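로봇 시연은 실패까지 보여 줘야 한다

4월에 지코라(Jikora)의 공개 행사에 다녀왔다. 가사와 세탁 작업용 로봇을 만드는 회사가 일 년에 한 번 작업장을 여는 날이었다. 나는 십 년 넘게 숙박업체에 침구와 수건을 대는 세탁 공장에서 일했고, 지금은 같은 업계의 설비 도입을 자문하면서 가끔 이런 글을 쓴다. 로봇 전문가는 아니다. 다만 젖은 시트가 얼마나 무겁고 마른 시트가 얼마나 말을 안 듣는지는 안다. 이 글은 그 정도의 자격으로 쓰는 것이다.

행사는 오전 열 시에 시작했다. 등록대에서 이름표를 받고 안전 안내를 들은 다음 조별로 나뉘어 안으로 들어갔다. 내가 속한 조는 12명이었고 절반쯤은 나처럼 세탁이나 숙박 쪽에서 온 사람들이었다. 나머지는 부품 회사 영업 담당과 대학원생, 그리고 그냥 궁금해서 신청했다는 동네 주민이었다. 주민에게도 자리를 내준 것은 좋은 결정이라고 생각한다. 질문의 수준이 오히려 올라갔다. 업계 사람들은 처리 속도와 가격을 묻는데, 주민 한 분은 로봇이 옷을 찢으면 누가 물어 주느냐고 물었다. 그날 나온 질문 가운데 답하기 가장 어려운 질문이었고, 안내를 맡은 직원도 아직 정해진 답이 없다고 했다.

첫 순서는 강당에서 하는 무대 시연이었다. 드라란스(Drarance)라는 이름의 양팔 로봇이 수건을 집어 세 번 접고 옆에 쌓았다. 수건은 모두 같은 크기에 같은 두께였고, 처음부터 네 귀가 반듯하게 펴진 채로 놓여 있었다. 로봇은 한 번도 실수하지 않았다. 박수가 나왔고 나도 쳤다. 수건 한 장을 접어 올리는 데 70초가 걸렸다. 숙련된 작업자라면 그 시간에 열 장은 넘게 접지만, 그 비교는 여기서 중요하지 않다. 속도는 앞으로 나아질 가능성이 크고, 밤에 쉬지 않고 돌아간다면 느려도 쓸모가 생기는 자리가 있다.

내가 불편했던 것은 다른 부분이다. 현장에서 수건은 네 귀가 펴진 채로 오지 않는다. 건조기에서 나온 수건은 서로 엉켜 있고, 한 장을 당기면 세 장이 딸려 오고, 그 사이에 베갯잇이 말려 들어가 있다. 뒤집힌 것도 있고 올이 풀린 것도 있고 다른 호텔 물건이 섞여 들어온 것도 있다. 세탁 공장에서 접기는 일의 마지막 단계에 지나지 않는다. 그 앞에 풀기, 고르기, 펴기, 흠 찾기가 있다. 사람의 손은 이 네 가지를 거의 동시에 한다. 무대 위의 로봇은 그 네 가지가 다 끝난 수건을 받아서 마지막 단계만 했다. 거짓을 보여 준 것은 아니지만, 객석의 많은 사람은 로봇이 빨래를 할 줄 안다고 생각하며 나갔을 것이다.

이런 식의 시연은 지코라만의 문제가 아니다. 지난 몇 년 동안 여러 회사의 행사에 다녔는데 구성이 대체로 비슷했다. 성공률이 가장 높은 동작을 고르고, 물건을 미리 정돈해 두고, 조명을 맞추고, 음악을 튼다. 발표자는 "실제 환경"이라는 말을 자주 쓴다. 그런데 질의응답에서 몇 번 시도해서 몇 번 성공했느냐고 물으면 대답이 흐려진다. 숫자가 없어서 그런 경우도 있고, 있는데 말하지 않는 경우도 있는 것 같다.

나는 이 관행이 파는 쪽에도 손해라고 본다. 몇 해 전 자문했던 공장에서 시마다(Shimada)라는 자동 투입기를 들인 일이 있다. 시트의 두 귀를 잡아 다림질 롤러에 밀어 넣는 기계다. 시연장에서는 훌륭했다. 사장은 그날 저녁에 계약을 결정했다. 막상 설치하고 보니 공장이 다루는 시트는 시연장의 시트보다 오래된 것이 많았고, 여러 번 빨아서 얇아진 귀퉁이를 집게가 자꾸 놓쳤다. 한 달 동안 현장 일지에 적힌 걸림은 326건이었다. 걸릴 때마다 사람이 라인을 세우고 손으로 빼냈다. 결국 투입기 옆에 전담 직원을 한 명 더 세워야 했다. 사람을 줄이려고 산 기계였다.

나중에 제조사 기술자가 와서 집게의 압력과 감지 위치를 조정했고 상태는 꽤 좋아졌다. 기계 자체가 나쁜 물건은 아니었던 것이다. 처음부터 낡은 시트로 시연을 했더라면, 그래서 몇 장쯤 놓치는 모습을 보여 주었더라면 공장은 조정 기간을 계획에 넣었을 것이고 사장과 제조사의 사이도 그렇게까지 나빠지지 않았을 것이다. 그 사장은 지금도 로봇 이야기만 나오면 손을 젓는다. 한 번 속았다고 느낀 고객은 다음 제품의 설명을 듣지 않는다.

현장에서 일하는 사람들의 처지도 생각해야 한다. 매끈한 시연 영상이 휴게실에 돌면 직원들은 내년에 자기 자리가 없어진다고 받아들인다. 실제로 나는 그 영상을 본 뒤 그만둔 사람을 알고 있다. 기계가 들어오기도 전이었다. 공장은 경험 많은 손을 잃었고, 그 사람은 더 조건이 나쁜 곳으로 옮겼다. 기계가 무엇을 할 수 있고 무엇을 못 하는지 정확히 알려졌다면 둘 다 다른 결정을 했을지 모른다. 시연은 구매자에게만 보이는 것이 아니다.

반론도 있다. 행사장에서 지코라의 홍보 담당자와 잠깐 이야기를 나눴는데, 그는 실패 장면을 한 번 보여 주면 누군가 그 부분만 잘라 인터넷에 올린다고 했다. 투자자가 그것을 보고 전화를 한다는 것이다. 일리 있는 말이다. 로봇이 넘어지는 영상은 로봇이 일하는 영상보다 훨씬 널리 퍼진다. 작은 회사로서는 감당하기 어려운 위험일 수 있다. 그렇다고 해도 해결책이 실패를 숨기는 것일 수는 없다. 늘 성공만 보여 주니까 한 번의 실패가 구경거리가 된다. 시도 횟수와 성공 횟수를 화면 한쪽에 계속 띄워 두는 회사가 두세 곳만 생겨도 분위기는 달라질 것이다.

그래서 나는 오후 순서가 더 좋았다. 점심을 먹고 들어간 곳은 연구동 1층의 넓은 작업실이었다. 무대도 음악도 없었다. 직원들은 우리가 들어가도 하던 일을 계속했고, 안내하는 사람은 바닥의 선을 조심하라고만 했다. 스켄도타(Skendotar)라는 내부 과제를 진행하는 곳으로, 크기가 큰 천과 모양이 일정하지 않은 천을 다루는 법을 연구한다고 했다. 벽에 종이 한 장이 붙어 있었고 거기에 지금까지의 시도 횟수가 손으로 적혀 있었다. 2,439회. 그 옆 칸에는 성공으로 친 횟수가 있었는데, 외부에 밝히지 말아 달라는 부탁을 받아 여기에 쓰지 않는다. 높은 숫자는 아니었다. 나는 그 종이를 보고 이 회사를 조금 더 믿게 되었다.
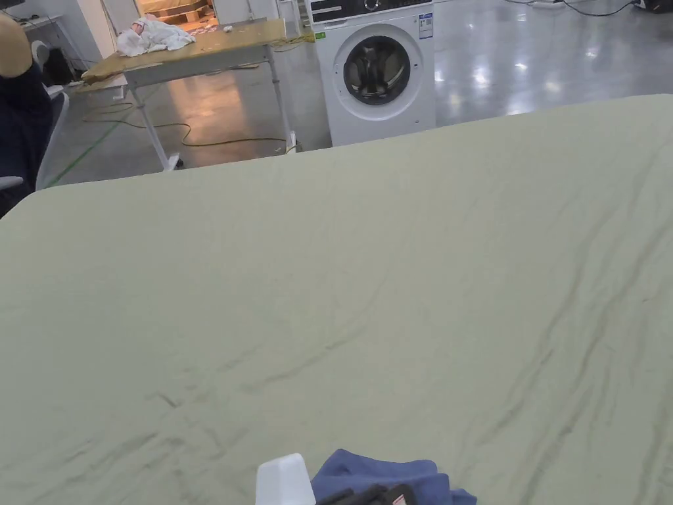 큰 천은 작은 천과 전혀 다른 문제다. 수건은 한 손으로 들어도 대강 모양을 짐작할 수 있지만, 시트처럼 큰 것은 한쪽을 당기면 반대쪽에서 무슨 일이 벌어지는지 알기 어렵다. 작업대를 넓게 덮은 연한 녹회색 천이 바로 그런 경우다. 언뜻 보면 다 펴 놓은 것 같지만 길고 얕은 주름이 비스듬히 깔려 있고, 한쪽에는 잔주름이 몰려 있다. 공장에서 이 정도면 잘 편 것인지 묻는다면 내 대답은 용도에 따라 다르다는 것이다. 롤러에 넣을 시트라면 충분하고, 이대로 접어서 객실에 올릴 물건이라면 다시 손봐야 한다. 앞쪽에 뭉쳐 있는 파란 천은 또 다른 과제다. 저렇게 구겨진 천은 어디가 귀퉁이인지부터 찾아야 한다. 무대의 수건에는 이 단계가 아예 없었다.

작업실에서 본 것은 대부분 느리고 지루했다. 천의 가장자리를 집으려다 두 겹을 한꺼번에 집는다. 놓고 다시 집는다. 이번에는 한 겹인데 너무 안쪽을 잡아서 당기면 주름이 더 생긴다. 직원이 천을 원래대로 흐트러뜨려 놓고 처음부터 다시 한다. 우리 조에서는 지루하다며 먼저 나간 사람도 있었다. 나는 끝까지 남았다. 두 겹을 함께 집는 실수는 신입 직원이 첫 주에 가장 많이 하는 실수이기도 하다. 신입에게는 손끝으로 천을 살짝 비벼 보라고 가르친다. 한 겹과 두 겹은 비볐을 때 미끄러지는 느낌이 다르다. 이 이야기를 했더니 연구원 한 사람이 수첩에 적었다. 비슷한 방법을 시험해 본 적은 있는데 작업자에게 직접 들은 것은 처음이라고 했다.

이 대화가 그날의 가장 큰 수확이었다. 무대 시연 뒤에는 이런 대화가 생기지 않는다. 완성된 것처럼 보이는 물건 앞에서 보는 사람이 할 수 있는 일은 살지 말지 정하는 것밖에 없다. 잘 안 되는 장면을 보면 말할 거리가 생긴다. 세탁 공장 사람들은 천에 대해 아는 것이 많지만 그것을 논문이나 설명서로 써 둔 적이 없다. 실패하는 과정을 보여 주면 그 지식이 입 밖으로 나온다. 개발하는 쪽에서 보면 공짜로 얻는 자문이다.

지코라에, 그리고 비슷한 행사를 준비하는 다른 회사들에 몇 가지를 바란다. 우선 순서를 바꾸었으면 한다. 작업실을 먼저 보여 주고 무대를 나중에 보여 주면 관람객은 무대 위의 성공이 어떤 조건에서 나온 것인지 알고 보게 된다. 올해는 거꾸로였고, 오전 행사만 보고 돌아간 사람이 적지 않았다.

관람객이 가져온 천을 한 장이라도 써 보는 시간도 있었으면 한다. 규격과 두께를 미리 제한해도 괜찮다. 나는 늘 가방에 낡은 베갯잇을 하나 넣어 가는데 아직 한 번도 꺼내 보지 못했다. 안전이나 일정 문제로 어렵다면, 신청할 때 자기 공장의 시트 한 장을 미리 보내게 하고 그 결과를 당일에 보여 주는 방법도 있다. 잘 안 되었으면 안 되었다고 하면 된다.

그리고 사람이 개입한 횟수를 밝혀야 한다. 시작 전에 천을 펴 놓은 것도 개입이고, 중간에 떨어진 것을 주워 올린 것도 개입이다. 설비를 사는 쪽에서는 성공률보다 이 숫자가 더 필요하다. 그 숫자로 인원을 짜기 때문이다. 한 시간에 두 번 손이 가는 기계와 스무 번 손이 가는 기계는 성공률이 비슷해 보여도 현장에서는 완전히 다른 기계다.

사는 쪽에도 할 말이 있다. 시연장에 결정권자만 보내지 말고 실제로 그 일을 하는 사람을 함께 보내야 한다. 이번 조에도 대표나 관리자는 여럿이었지만 지금 라인에 서는 사람은 한 명도 없었다. 시마다를 들일 때도 마찬가지였다. 시트 귀퉁이가 얇아졌다는 것은 투입 담당 직원이라면 누구나 알고 있었다. 그날 그 직원이 시연장에 있었다면 새 시트만 쓰는 것을 보고 한마디 했을 것이다. 하루치 일당과 교통비를 아낀 값으로는 너무 비쌌다.

작업실을 나온 것은 오후 네 시가 조금 넘어서였다. 나가는 길에 안내 직원에게 내년에도 작업실을 공개하느냐고 물었더니 내부에서 의견이 갈린다고 했다. 보여 줄 만큼 정리가 되지 않았다는 쪽이 있다고 한다. 나는 정리하지 말고 열어 달라고 부탁했다. 설문지에도 같은 말을 적었고, 다음 행사에 작업실 순서가 남아 있으면 현장 직원 두 명과 같이 갈 생각이다.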